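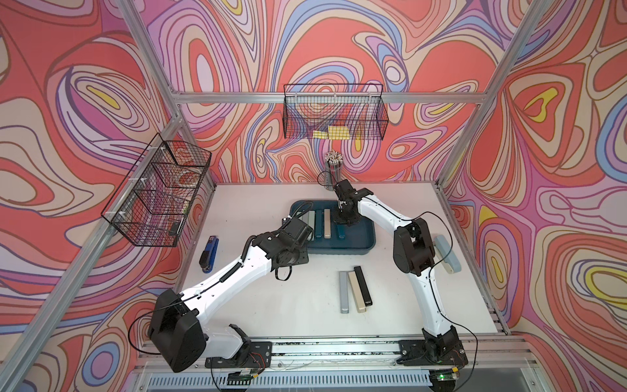 About Saithong Equipment Planning

Saithong Equipment Planning advises schools, workshops and small manufacturers on the purchase of robots and related equipment. We do not sell machines and we accept no commission from those who do. Our clients pay a fixed fee, agreed in writing before work begins.

The office was founded by Kamonchanok Ratanaporn, who had spent much of her career in purchasing for technical colleges. She had seen many budgets that covered the price of an arm and left out the bench, the wiring, the spare parts and the hours of the person expected to run it. Our planning method grew out of her notes from that period and is still revised every October, when most of our clients open their budgets for the coming year.

What we do

Each engagement starts with a visit. Our staff review the task to be automated, the floor space, the power supply and the skills already present on site. The client then receives a written plan that sets out the full cost of ownership, including training, repairs and replacement. Where a purchase cannot be justified, the plan says so.

For sorting and other light tabletop work, we generally advise clients to begin with a single station of two arms and to run it for a full budget period before ordering more. Trays, fixtures and storage are listed as separate lines in our plans – they are small items, but they are often missing from a first estimate. Cable replacement is also given its own line.

Our record

To date we have completed 148 equipment plans, of which 113 were for schools and training centers. The remainder were prepared for private firms, among them Bolanura and Flarora, both of which have retained us for later purchases.

Hera, our budgeting workbook, is provided to every client at the close of a project. It contains 40 cost categories and may be adapted freely for internal use.

Our people

Ms. Ratanaporn serves as director. Boonsong Luangrath heads the site review team and is responsible for all technical findings. Questions regarding fees and contracts should be sent to the director's office, while requests for a site visit go directly to Mr. Luangrath. Clients planning a purchase for the next budget year are asked to write to us before the end of October.

Page last reviewed 22/06/2025.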